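Folding for the Machines
Inside the slow, funny, surprisingly physical work of teaching robots what to do with a pile of clothes

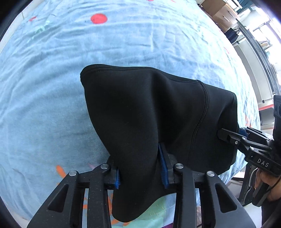
Two hands, no fingers

Soledad Tejada folds laundry for a living, and she hasn't touched a shirt with her bare hands since breakfast. She works with a pair of black hand-held grippers, one in each fist, and everything she does to the clothes on the bed has to pass through those blunt jaws. Squeeze the handle and they close. Let go and they open. That's the whole vocabulary, and with it she can square up a pair of pants faster than I can with ten fingers.

The bed is part of the job too. It has a pale blue sheet with bright shapes printed all over it, and the garment she's working on is plain black, with a thick stitched hem and a long curved seam. Black cloth is hard going for a camera. The folds sink into shadow, and one layer looks a lot like the next. "So we do a lot of black," Tejada tells me, grinning. "If it's annoying, we need more of it."

She is one of 8 collectors working for Zemen, a small company gathering what people in this field call demonstrations. A demonstration is one task done once, start to finish, with a camera on the gripper and the motion of the tool saved along with the video. Stack up enough of them and a learning system can begin to pick up the pattern: where to grab, how far to lift, when to give up on a corner and try the other one.

Why not just use a robot?

I asked this within five minutes of walking in, and I got the patient smile it deserves. You can drive a robot arm by remote control and record that, and plenty of labs do. But it's slow, and the arm has to stay where it's bolted. Tejada can carry her grippers in a duffel bag to a bedroom, a laundromat, her aunt's kitchen, and be recording before the coffee is ready.

Tamara Kovalchuk runs the collection side at Zemen and plans what gets folded and where. Her worry is sameness. In August the team did 62 sessions in one apartment, and the model trained on them, nicknamed Kurker, did beautifully there. Then they tried it in a different room with a different bedspread, and it spent most of the afternoon pinching at the pattern on the cover.

"It thought a printed flower was a sock," Kovalchuk says. "I loved that. It told us exactly what to do next!"

What they did next was go shopping. The supply closet now holds striped sheets, plaid sheets, sheets with cartoon fruit, and a bin of thrift-store clothes in every slippery, stretchy, clingy fabric they could find. The list on the door had 101 garments on it when I visited.

The good kind of mistake

Watching a session up close, I was struck by how much gets kept. Tejada gathers a bunch of cloth with the near gripper, pins the far side with the other, and when a fold comes out crooked she backs up and fixes it with the recording still going. Kovalchuk wants those repairs. A system that has only watched perfect folds has no idea what to do with a bad one.

What does get tossed is anything rushed. Each collector stops after 4 sessions, and Kovalchuk is strict about it. Tired wrists start to jerk, and the jerks end up in the data.

I got a turn, of course. I picked a T-shirt, figuring it would be easy, and I managed to grab both layers, drop one, and fold a sleeve into the neck hole. The grippers are lighter than I'd expected, but you keep reaching for fingertips you don't have. By my third try something had shifted, and I was sliding a jaw under the hem and feeling the cloth give through the handle. Tejada clapped. My shirt looked like a burrito.

She saved the recording anyway, under "recoveries," and reached into the bin for the next one.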